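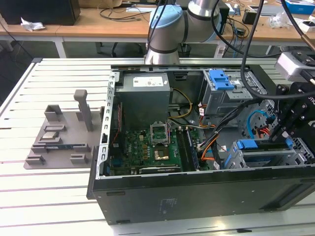 The Plondilby Machine

Maximiliano Campos did not believe in the computer. He said so to his sister on the phone, and again on Tuesday when the Prindeck invoice came up on his screen: repair of one desktop tower, 45 pounds, plus parts.

"It's a box," he said. "It was dead when Uncle had it and it'll be dead when you've paid for it."

"The will says you've got to look," said Kedine.

It did say that. The old man had left eighteen years of letters on the machine, or claimed to, and whoever got them off it could have the flat in Plondilby. Their uncle had liked conditions. He had once made the two of them play draughts for a bicycle that had no chain.

Max got to the workshop at 2, put on his glasses and bent over the thing. They had it on its side with the panel off. He had expected dust, a dead moth perhaps, something with a bit of character. What he got was a green board, a tangle of yellow and orange wires and a square of gold sitting in an open bracket like a biscuit in a tin.

"Is that the brain?" he asked.

Mrs Türkmen, who owned the place, said people did call it that.

"And it's meant to be open?"

"While I'm working on it, yes."

He looked at the bright blue plastic bits over on the right. They seemed too cheerful for his uncle, who had painted his own front door brown twice.

"So where are the letters?"

"On the drive. If there are letters."

He liked that 'if'. It was the first sensible word he had heard since the funeral. Kedine had been talking about the letters as though she'd read them — who was in them, what was owed, why their mother had stopped going round on Sundays. Max thought there would be a crossword program and 5 copies of a complaint to the council.

"Could you tell," he said, "if someone had put it all on last month? Made it look old?"

Mrs Türkmen considered him for a while. "Did your uncle know how to do that?"

"He couldn't work the oven."

"Well, then."

That proved nothing, as far as Max could see. A man could be bad with ovens on purpose. He paid the deposit, asked for a receipt and read the receipt twice before he folded it.

Kedine rang while he was at the bus stop.

"Did you see it?"

"I saw some wires," he said.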